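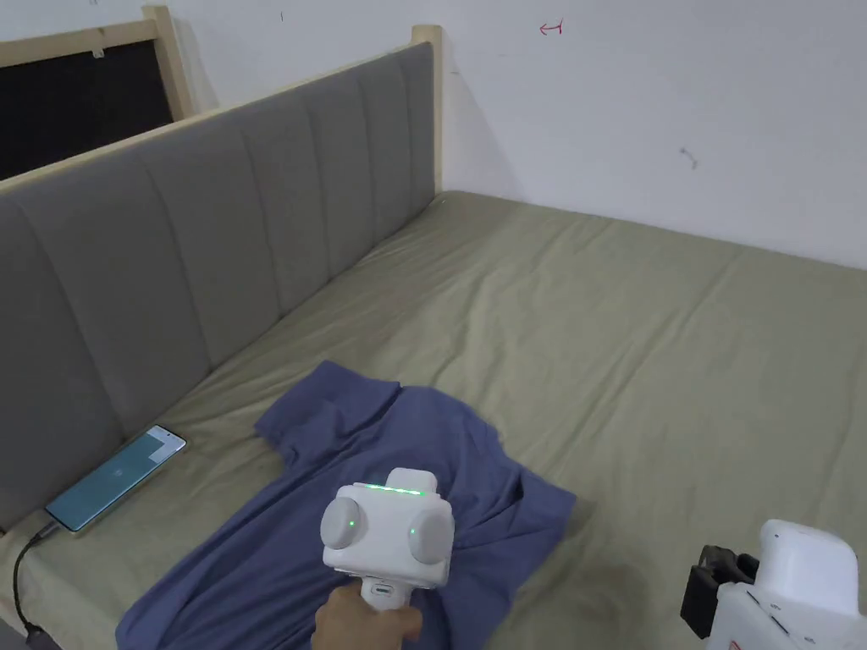

Figure 5. Bringing the hand-held gripper in over a crumpled shirt, with the LED strip lit green.

Comparing jaw pads on soft goods

Before you settle on a set of pads for your Poneo grippers, please give yourself a quiet half hour to try them on real clothes. Bench tests are fine for blocks and cups, but fabric has a mind of its own, and you'll learn a lot from one old shirt on a made bed.

1. Fit the first pair of pads and switch on both grippers. Wait for a steady green light on each one.

2. Drop the shirt on the bed and leave it wrinkled. Lower one gripper straight down, squeeze the trigger slowly, and lift.

3. Repeat for 18 lifts, moving the shirt a little every time — it's tempting to keep going back to the same good fold!

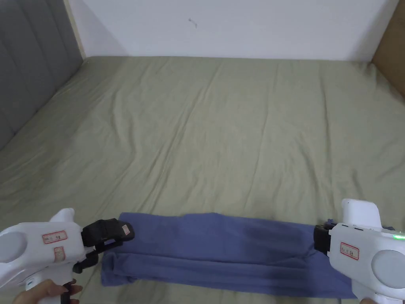

4. Now work with both hands. Take a folded piece by its two ends and draw your hands apart until the top layer lies fairly straight, then stop. If the lower layer sags, write that down too, as it usually means the pads are only catching the top.

5. Change the pads and start over from step 1.

Note: Keep the same shirt for every pair, or your results won't line up.

Caution: Never pull hard against closed jaws. The linkage can bend, and a bent linkage will spoil every comparison you make afterward. Order replacements as part 717.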